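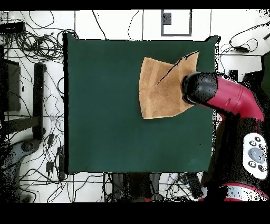 Teaching an Arm to Handle Cloth

A rigid block has one shape. A towel has as many as it has been dropped in, and a controller that works from a fixed model of the object fails on most of them. Engineers at Korkevine stopped writing folding rules for that reason and began recording examples.

The unit of work is the episode. An operator guides the red arm through one attempt on a piece of tan cloth laid over green: approach, contact, grip, lift, place. Joint positions, gripper opening and camera views are logged together against a single clock. Each episode runs 30 seconds or less. The cloth is then thrown down again by hand and the next one starts.

A session is 20 episodes, after which the operators change over. Kylie Cosgrove, who runs the recording schedule, set that limit when she noticed that tired operators repeat themselves. "They find one corner they like and go to it every time," she says. "The model learns the corner."

Variety at the start of an episode matters more than polish at the end. The written procedure, dated 1/19/19, calls for 3 classes of starting state: flat, folded once, and crumpled. Operators are told to grip wherever the cloth allows.

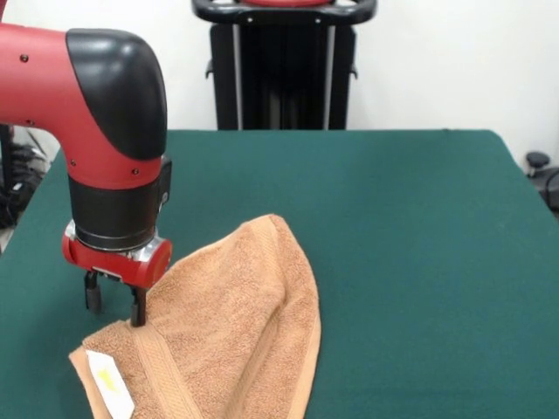 Grip depth is the harder variable. If the fingers close too high they slide off the pile; too low and they press the cloth into the table and load the wrist. A pinched fold gives the most reliable lift, but its size differs with every attempt, and the useful range can't be written down as one number. It has to be present in the recordings.

Failed grips are kept. They carry a separate tag and are used to train the part of the system that decides when to open the fingers and try again. Episodes with a dropped camera view or a gap in the joint log are deleted.

The first training run used 200 episodes, all from one operator. It handled flat towels and little else. The current set mixes operators, and crumpled starts now make up the largest share. Work on thinner fabrics is scheduled to follow, using the same procedure and the same tags.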